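Shoe Day, Finally

So it's the middle of February and I have finally gotten to the shoes. I've been putting this off since September, when I bought that giant pack of laces (20 pairs for next to nothing, I couldn't resist!) and then shoved it in a drawer and forgot all about it.

The tall white cabinet by the wall is great for hiding things, maybe too great. The open shelf at the bottom is where the everyday pairs go, and the old dark rack on the other side gets whatever is left over. I love that rack even though it matches nothing.

Anyway, I started with the chunky white sneakers, the ones with the silvery bits. They're my favorites and they had been tied in the same sad double knot all winter. 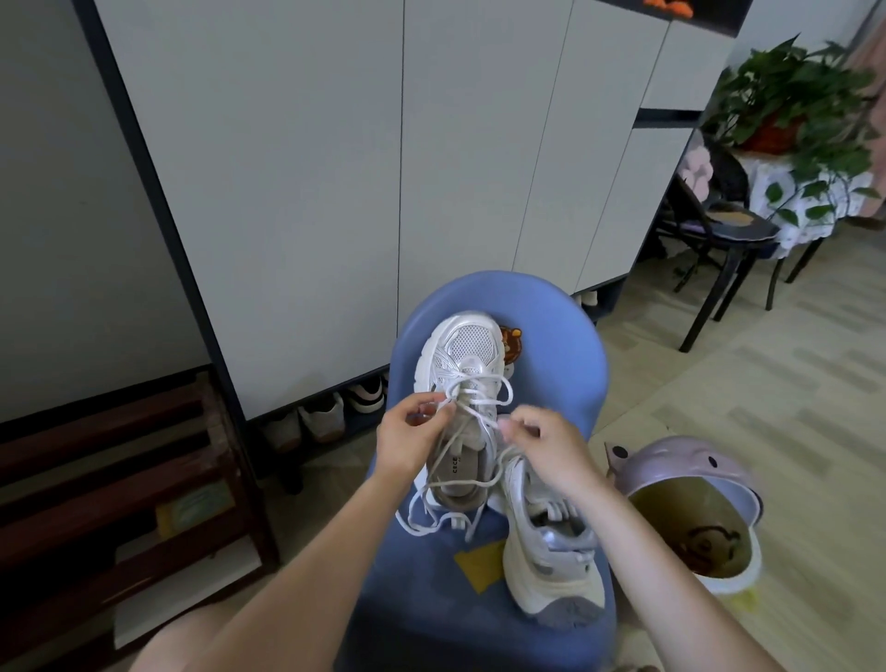 My friend Ermira is a big believer in taking laces all the way out and washing them in a mesh bag. She's right, they come up so much nicer, but then you have to put them back in, and that's where I lose my patience. I give myself 15 minutes a pair. It never takes 15 minutes.

The little blue plastic stool is my secret weapon here - it's the perfect height for working on shoes, and it has a bear sticker on the seat that I refuse to peel off. You park one shoe on its side, work on the other, and let the long ends hang wherever they want until you're ready to even them up. I like to pull each row snug as I go, with one hand holding the shoe still. If you leave it all for the end you get a baggy toe and a tight ankle, and then you're starting over and muttering.

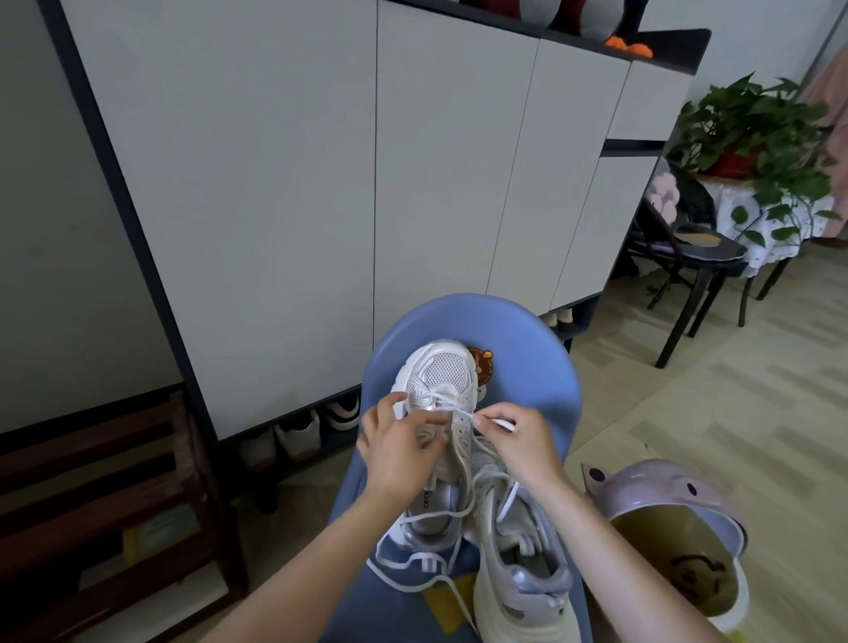
What's next

The top of the cabinet. There are stuffed toys up there and they need a good dusting, and I'm going to need a taller stool.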